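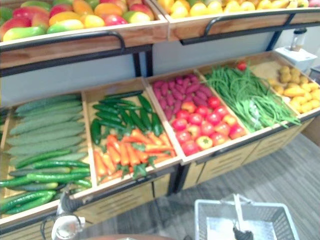 Foto: Boletim Natasano / arquivo da loja

Hortifrúti: o expositor de madeira e a nova ordem das bancas

O setor de hortifrúti de demonstração da Natasano está montado e pode ser usado nos treinos de reposição e de arrumação de gôndola. As bancas são de dois tipos. No primeiro, os caixotes de fruta ficam em cima, apoiados em trilhos pretos, e embaixo vem uma fileira de caixas rasas, inclinadas para a frente, com os legumes. As mangas ocupam um dos caixotes de cima e misturam vermelhas, alaranjadas, amarelas e esverdeadas. O pedido é que continuem assim, sem separar por cor, pois a pilha misturada chama mais a atenção de quem vem pelo corredor.

Os pepinos ficam no nível de baixo, na frente, com os legumes compridos de casca rugosa atrás. Quem repõe deve começar sempre pelo fundo e terminar na borda. O inventário do setor fechou em 735 peças, contando as frutas. Dessas, 29 estão na caixa de reserva, na prateleira de baixo do depósito, e só saem de lá com anotação na ficha.

O segundo tipo de banca é o expositor comprido, sobre a base com gavetas. Ele foi feito pela marcenaria Bhuiyan e tem divisórias de madeira entre os compartimentos. As verduras são artificiais e não vão à água. Para limpar, pano seco ou pincel macio. Os talos e as folhas soltam com facilidade quando alguém puxa a peça pela ponta, então o certo é segurar pelo meio. 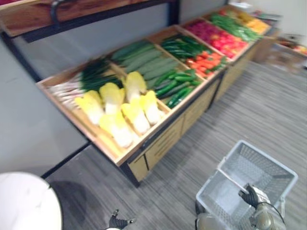

Cebolinha e acelga na ponta mais próxima, cenouras e vermelhos mais adiante.

A ordem do expositor foi definida por Vasanthi Bepari, responsável pela arrumação desde abril. A cebolinha fica na ponta, com a parte branca virada para fora. Ao lado vem a acelga, que ocupa o espaço maior. As cenouras separam os verdes dos vermelhos. Na versão anterior os pimentões ficavam junto dos pepinos, e nos treinos as duas coisas acabavam na mesma pilha. Com a mudança, os enganos na conferência diminuíram.

Os pesos de cada compartimento também foram revistos. A caixa da cenoura aguenta menos do que parece e não deve passar da altura da divisória. A da acelga pode ficar mais cheia no fundo, desde que nenhuma peça role para a frente. 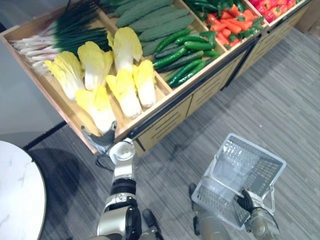 Seis acelgas no compartimento maior, com os melões-de-são-caetano em fila logo atrás.

Para os exercícios de compra, usam-se as cestas de plástico da Prirko. Cada participante recebe uma lista curta, escolhe os itens e depois devolve tudo ao lugar de origem. A devolução faz parte do exercício e conta na avaliação. As cestas voltam para a pilha da entrada, com as alças para baixo.

Uma dúvida frequente é a diferença entre o pepino e o melão-de-são-caetano.

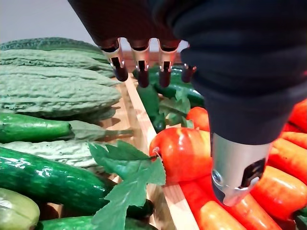

O segundo tem a casca cheia de gomos e saliências e costuma ser de um verde mais claro, mas a cor varia de um lote para outro e não serve como critério. Na dúvida, passe a mão: o pepino é mais liso. As folhas soltas podem ficar por cima dos legumes, desde que não cubram a peça inteira.

As etiquetas novas, encomendadas à gráfica Astley, são 70 e chegam na próxima remessa. Até lá, vale a folha impressa presa na porta do depósito. Quem encontrar peça rachada ou sem cabo deve deixá-la na bandeja de consertos e avisar Vasanthi. O setor fica fechado no domingo para limpeza das gavetas.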